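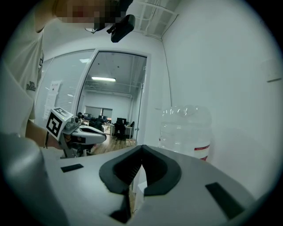
Cutden's new floor on Sodgate Street opens its doors this month

I've walked past the old printworks on Sodgate Street more times than I care to admit, usually on my way to get a sausage roll, and for most of this year there's been brown paper over the windows and a skip out the front. Well, the paper's down! Cutden has moved its shared offices across from the other side of Plultham, and they let me in for a nosy before the rest of the tenants arrive.

It's big. The floor is 1,569 square metres, nearly all of it one open office, with smaller rooms along the side for people who need to shut a door on the noise. The fit-out was done by Taşdemir, the same local outfit that did the library extension, and took 19 weeks from first day to keys.

The first thing I did was look up. They've left the ceiling exposed, pipes and fixtures and all, with long rectangular lights hung underneath. I know that look isn't for everyone (my mum would ask when they were planning to finish it) but I liked it, and it makes the place feel a good deal taller than the old building, where I once bumped my head on an exit sign.

The side rooms have frosted glass with white framing, and white-framed glass doors with a tall thin handle running down one side. I'm a fan of the frosting. At the old place the meeting rooms were clear glass and you spent every phone call making eye contact with whoever was waiting for the microwave. You still get the light through, and with the door open you can see straight out to the desks and monitors. People have already started sticking paper to the glass, so that's the move-in period over, I reckon.

How quiet the rooms will be once the place fills up is another matter. The doors seemed solid enough when I gave one a push, but I was there mid-morning with only a handful of people about, so ask me again in November.

A permanent desk costs $294 a month, and that includes the internet, the kitchen and a locker. Side rooms are booked by the hour through the front desk, and tenants get their first few hours each month for nothing. There's room for 200 desks all up, and more than half were spoken for when I visited. Casual day passes won't be sold until the last of the tenants have moved in.

A couple of things aren't done yet. The bike cage at the back is waiting on its gate, and the kitchen had a lovely long bench and no kettle, so I was offered a glass of water. Parking on Sodgate Street is still two hours only, and the council hasn't said whether that will change. The bus stops right outside.

Cutden is running tours at 10 am and 4 pm until the end of the month. You don't need to book, just press the buzzer by the side entrance and wait for someone to come down.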